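Somura TH-2 Two-Arm Teaching Station

Product page last revised October 21, 2018
Article group: Teaching and remote control
Delivery from: Zerville warehouse

The Somura TH-2 is a table station with two robot arms, for workshops and laboratories which want to show a robot a task and let it repeat the task later. The operator can teach it in two ways. In the first way you take the arm by the wrist and lead it by hand. In the second way you sit at the Melby control desk and move two small handles, and the arms on the table follow your movement. Both ways write the same kind of recording, so you may mix them in one project.

Each arm carries a black parallel gripper with two fingers, and the fingertip pads can be changed with a small screwdriver. A camera at the wrist looks along the fingers. We ask customers to check this view before the first recording, and to tilt the wrist until both pads are inside it.
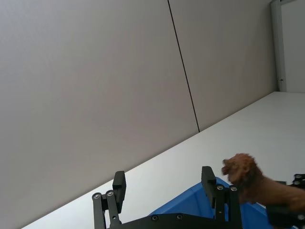 Opening and closing of the gripper is given by a trigger on each handle. The trigger is proportional: if you press it halfway, the fingers stop halfway. For soft goods, such as plush toys, please choose the low force setting in the menu Grip. The setting is kept for each arm separately and is stored together with the recording.

Teaching by remote control

Switch on the desk first and the arms second. Put both handles in their rests, press Align, and wait until the arms have come to the same position as the handles. Only after this the recording button becomes active. One recording can hold 1,856 motion points. When the memory of a recording is full the desk gives a long tone and saves what it has. You can continue in a new recording from the same position.

Teaching by hand

Hold the button on the wrist housing and lead the arm slowly. When you release the button the arm stays where it is. It is better to practise the path two times without recording, because small stops of the hand are also recorded and the robot will repeat them faithfully.

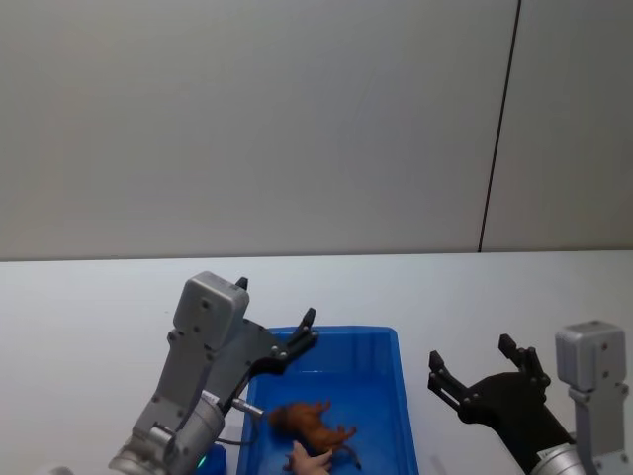
Between two demonstrations the work object must be put back by a person, and this step deserves more attention than most customers give it at first. Press Pause on the desk before any hand goes to the work area, and keep the arms at the sides with the grippers clear of the tray. With a long object, for example a toy animal lying on its side in a blue tray, please also change the direction of the legs from one demonstration to the next. If it lies always the same way, the robot learns only this one way. Press Pause again to continue.

For a simple pick and place task we recommend 23 demonstrations as a beginning. For a task where one arm passes the object to the other, we recommend 33.

Included in delivery

Two arms with grippers and wrist cameras
Melby control desk with two handles
Seven pairs of fingertip pads, in different widths
Cable set and printed handbook in English

Not included: table, trays, computer screen.

Accessories

Beddoe foot pedal. Starts and stops the recording when both hands are occupied.
Beddoe tray stop. Holds a tray in the same place during a long series.

Orders which reach us before the end of November are delivered in December. For spare pads please write the number which is printed on the bag, as the older pads have a different screw distance.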